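Tikus grip slip fault

The Tikus grip slip fault (also "paddle drop", or just "the slip") is a failure seen in the Tikus two-finger gripper, a hand-held tool and robot end piece made in Etbridge. The fingers lose hold of a thin handle part way through a task without the controller noticing. First logged in May, during kitchen trials. Listed by the Quan bench group as a fault with a safety note, not a recall.

Background

The Tikus gripper comes in two forms. One is held in a person's hand and used to record how a job is done. The other bolts to an arm and repeats the job. Both use the same fingers and the same pads, so a fault in one usually shows up in the other. Black fingers, square tags on each for tracking finger width.

Kitchen work was added to the Quan task list early on. Rice scooping was picked as the standard test: long thin handle, wide head, a load that shifts. Most of the slip reports come from this one task. Later tests with ladles and spatulas gave fewer reports, though they were also run less often.

The fault

In a normal grip the fingers close until the pads press on the handle and the motor current rises. The controller reads the rise as "object held". In the slip fault the current rises too early, from drag in the finger slide, and the fingers stop closing with too little force behind them. The handle stays put while the tool is upright. When the tool tips to scoop, the handle turns between the pads and then slides.

The width reading does not change much while this happens, so the log still says held. On the arm version this meant the arm finished the whole motion with nothing in the fingers, including the push down into the container. Out of 649 logged scoops in the first set, the slip was marked in 200, most of them with wooden handles.

Wood is worse than plastic here. The reason is not fully settled. Starch dust on the pads is the usual explanation; the Imholm report puts more weight on the handle's rounded edges, which give the pads a narrow line of contact.
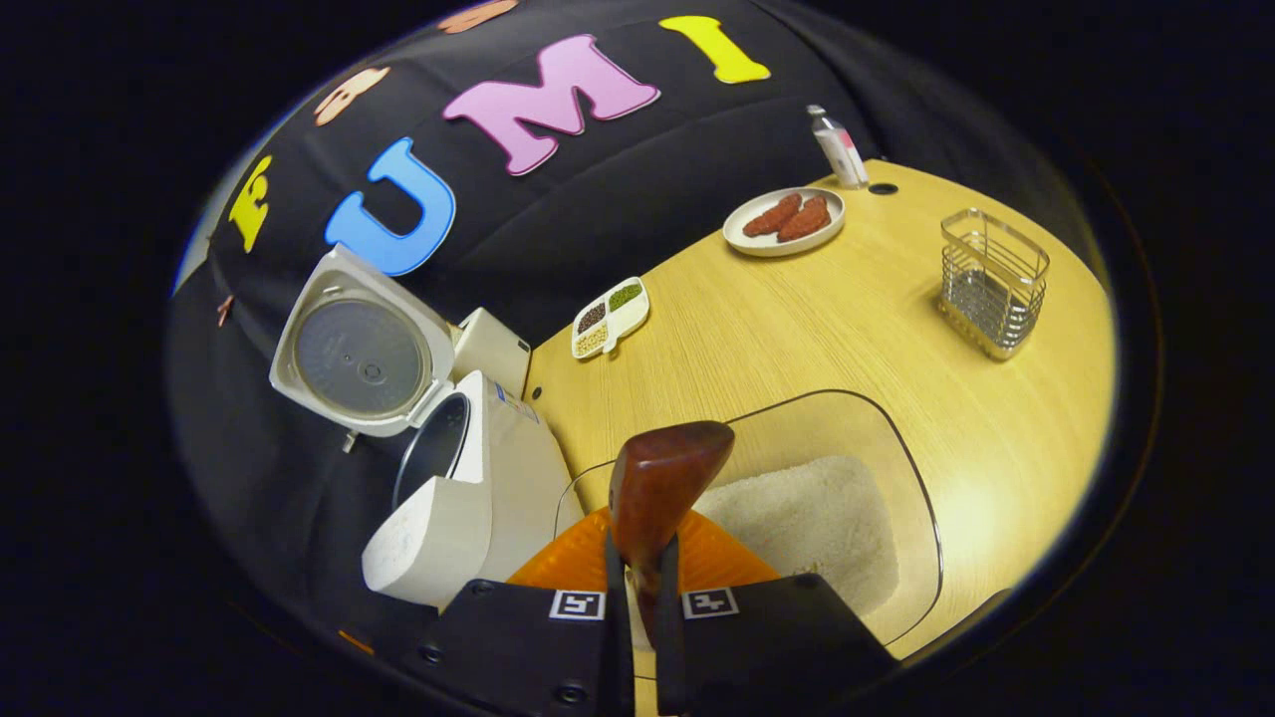

Tikus hand-held gripper with a wooden rice paddle. Uncooked rice in the clear container, cooker with lid open at left.

Safety matter

A dropped paddle is a small problem. The cooker is the bigger one. In one arm run at Etbridge the paddle slipped, the arm carried on to the cooker step, and the empty fingers pressed against the open lid until the force limit cut in. Hinge bent, no injury. The cooker was unplugged at the time. The run log showed no error at all, and the fault was found only when the video was checked.

After this the force limit on the arm was lowered from 800 to 605 in controller units. The change does nothing about the slip itself, it only makes the arm stop sooner. Some users set it lower still, but then the arm stops in the rice.

The hand-held version carries less risk. The person feels the handle go and can stop. Recordings with a slip in them are still a concern, as they can be passed along as good runs if the marking is done from the width log alone.

Causes

Three were named in the Imholm report:

Drag in the finger slide, from dry grease or grit
Worn or dusty pads
A "held" threshold set once at the factory and never adjusted for wear

The first was found in nearly all returned units. The third is a design matter and was disputed by the maker for a while, then quietly changed in new units.

Fixes and workarounds

Cleaning the slide and wiping the pads clears the fault in most cases, for a time. A second squeeze was added in later software: the fingers close, wait, close again, and compare the two readings. This catches early drag but makes each pick slower. Owners of older units have to load it by hand.

Other workarounds in use: rubber sleeve on the handle, gripping nearer the head, a tilt check before teh scoop. The sleeve works best but changes the look of the tool, so older recordings and newer ones dont match well.

Status

Open as of Sun 16 August. The second squeeze is standard on new units. Pad wear is still being tested, and no service interval has been given for the slide.

See also

Grip force sensing
Quan task list
Etbridge arm stop faults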